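In Defense of the Small Brush
By Yu-ting Choi, Marulanda Institute for Workplace Practice

Institutions that prepare food in quantity tend to regard cleaning as something that follows the work. The written procedures of most training kitchens reflect this view. A batch is measured, handled and stored, and a single line at the end of the sheet instructs the student to leave the station clean. It is the position of this essay that the single line is inadequate, and that the clearing of dry goods from a work surface deserves to be taught with the same seriousness as weighing or sorting.

The case is clearest with small, hard, round ingredients. Beans, lentils and peppercorns do not stay where they are put. A cook who tips 300 grams of beans onto a flat surface will spend several minutes recovering the ones that roll, and some will be found under equipment the following week. A rimmed tray solves most of this problem at very little cost. Its sides hold the contents, its floor gives the hand room to work, and it can be carried to storage in one piece. At the Gidelano teaching kitchen, where I supervised the dry goods course for several terms, we adopted the rule that no loose ingredient should touch the table directly. Waste fell, and so did the number of arguments over who had left what behind.

The brush is the second half of the method, and it is more often neglected. Students reach for a cloth out of habit. A damp cloth leaves moisture on goods that must remain dry, and a dry one pushes small items ahead of it until they escape around the sides. A short row of bristles gathers them and can be worked along an edge or into a corner.

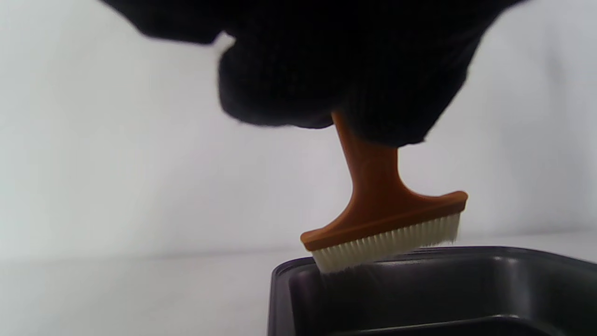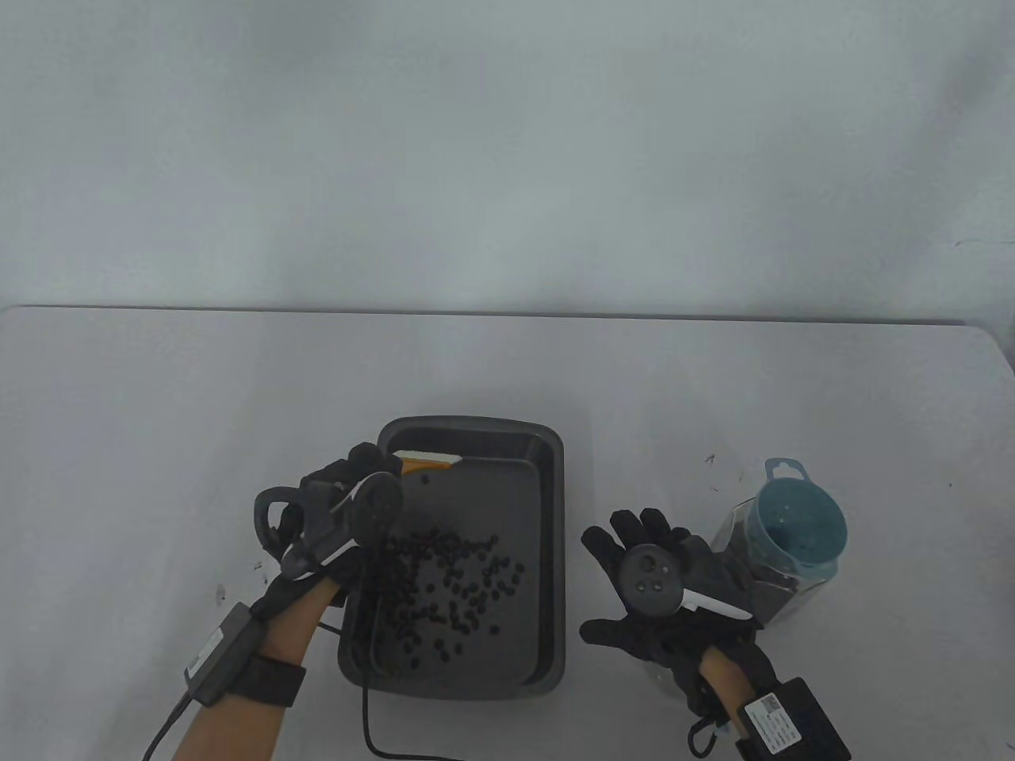 There is a reasonable objection to all of this. Supervisors point out that a separate brush for dry goods is one more article to buy, label, wash and eventually lose. The Fosto cafeteria, which serves 700 meals a day, declined our recommendation on exactly these grounds, and its manager was courteous and firm in explaining why. I accept that a busy kitchen cannot keep a special tool for every task. I do not accept that the dry goods brush belongs in that category. It is used at every batch, it takes up less room than a ladle, and it can hang from a hook beside the scale.

A further objection concerns time. It is said that staff who are asked to brush down a tray between batches will simply work more slowly. My experience suggests that the delay is real during the first month and slight thereafter. What remains is a pause between one ingredient and the next - a useful moment in which to notice a split bean, a stray label or a weight that was entered incorrectly.

I would therefore ask those responsible for training sheets to make two modest changes. The tray should be named in the list of required equipment, and the brushing down should appear as a numbered step after each batch, with its own place for initials. The Institute will include both in its revised course outline in November, and comments from kitchen supervisors are welcome before that time.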